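# The Second Life of Stale Bread

Hajnalka Vass keeps her old bread in a pillowcase. It hangs from a nail on the back of her pantry door, and every few days another heel or half a roll goes in. When the case is heavy enough to swing, she makes dumplings.

"My mother did it, and her kitchen was smaller than mine," she says. "You don't need a system. You need a nail."

Vass runs the lunch counter at Kurek, a bakery on the east side of Jonudska that has sold the same dark rye for longer than most of its customers have been alive. The shop bakes more than 2,000 loaves in a busy week. Most are gone by midafternoon. The ones that aren't used to go to a pig farmer outside town, and when he retired, the owners had to think of something else.

What they came up with was a shelf by the register marked "yesterday." Loaves there sell for half price, and regulars have learned to come for them at 9 in the morning, before the shelf empties.

Day-old bread is different from fresh bread, and for many dishes it is better. As a loaf sits, its starch firms up and the crumb gets tighter. It soaks up custard without falling apart. It holds its shape in soup. Nahom Berhe, who cooks at a small restaurant called Prallula, won't make bread pudding with anything baked that morning.

"Fresh bread turns to paste," he says. "I want two days on it, and I want it left out on the counter."

Berhe cuts his into thick cubes, crust and all, and soaks them for six hours. His salad in late summer uses the same cubes, torn smaller and tossed with tomatoes, salt and vinegar while the tomatoes are still giving up their juice.

Storage is where most people go wrong. The refrigerator makes bread go stale faster than the counter does. A paper bag is fine for a day or two. After that, slice the loaf and freeze it flat, so a piece can be pulled off and toasted without thawing the rest.

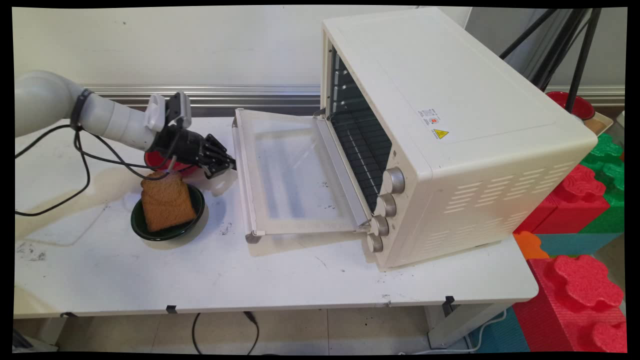 Crumbs are the last stop. Kadri Kalniņš dries her leftover slices in a low oven until they snap, then crushes them with a rolling pin – she gave up on the food processor, which left her with dust. The coarse ones go on top of baked pasta. The fine ones get fried in butter with a little sugar and served over stewed apples, the way her aunt made them in Murkus.

None of this works with moldy bread. If there is a spot on one slice, throw out the whole loaf.

At Kurek, the pillowcase method has spread to the staff. Vass has started handing out nails.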